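Call for Participants: Cirkik Student Assembly Challenge, Spring Section

Posted 10 Feb 2021
Contact: Divina Ambrosio, section coordinator

The Gindside robotics section is taking applications for places on the Cirkik project. Participants work in pairs on a robot arm with a two-finger gripper and prepare it for the board assembly event at the Marquez competition in November. Places are open to students in any technical program who have finished the introductory controls course or can show equivalent work.

Background

The Marquez event scores a robot on handling computer parts: seating a processor, inserting memory, and removing both without damage. Teams get the part list in advance but not the final positions. Last year's Gindside entry finished with 425 points out of 1000. Most of the points were lost on processor removal, where the fingers closed on the heat spreader at an angle and the part rotated in the grip. Memory insertion scored well and will be changed as little as possible.

Work packages

WP1, grasping. Finger geometry, grip force, approach angle. The output is a set of finger drawings and a force table for each part type.

WP2, fixtures. Design and printing of practice panels. Pockets and slots are printed in gray filament and revised often. Applicants for WP2 should know one CAD package well and be willing to measure printed parts with calipers and reject them.

WP3, motion. Waypoints, speed limits, recovery after a failed pick. Code is in Python. The existing code base, named Zallov, is documented unevenly, and part of the job is to fix that.

WP4, test and records. Running trials and logging results. The current log holds 668 trials. Entries with no panel revision number are being removed, so the usable total will drop.

Each pair takes one package and is expected to read the weekly notes of the other three.

Time and conditions

Six hours a week through the end of the term, of which at least two must be in the lab. Bench time is booked in two-hour blocks. A pair that misses two blocks without notice goes to the end of the booking list.

The project is unpaid. Course credit can be arranged for students whose department accepts project work; ask before applying. Each pair has a parts budget of $195. Filament, screws and replacement fingers come out of section stock and are not charged to the pair.

Practice hardware

Panels carry processor pockets and memory holders. Processors and memory modules used for practice are scrap parts and need not be returned in working order, but they must be returned. 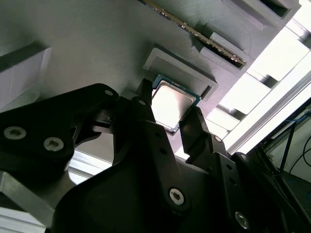

Pocket dimensions are still open. A looser pocket makes placement easier and makes the resting position of the processor less repeatable, and the two effects have not been measured separately. The WP2 pair will print pockets at three clearances, and WP4 will run the same pick routine on each. Results are due before the fingers are redrawn.

How to apply

Send one page in plain text with the following:
- name, program and year
- first and second choice of work package
- one thing you built or programmed, and what was wrong with it
- hours when you cannot be in the lab
- name of your partner, if you have one

Single applicants will be paired by the coordinator. Do not send a cover letter.

Applicants for WP1 and WP3 will be asked to a short bench session with Reynaldo Ambrosio, who supervises the arm. No preparation is needed. Closed shoes are required and long hair must be tied back.

Questions about credit and scheduling go to Divina Ambrosio. Questions about the arm, the gripper or Zallov go to Reynaldo Ambrosio. Both can be reached through the section office at Gindside.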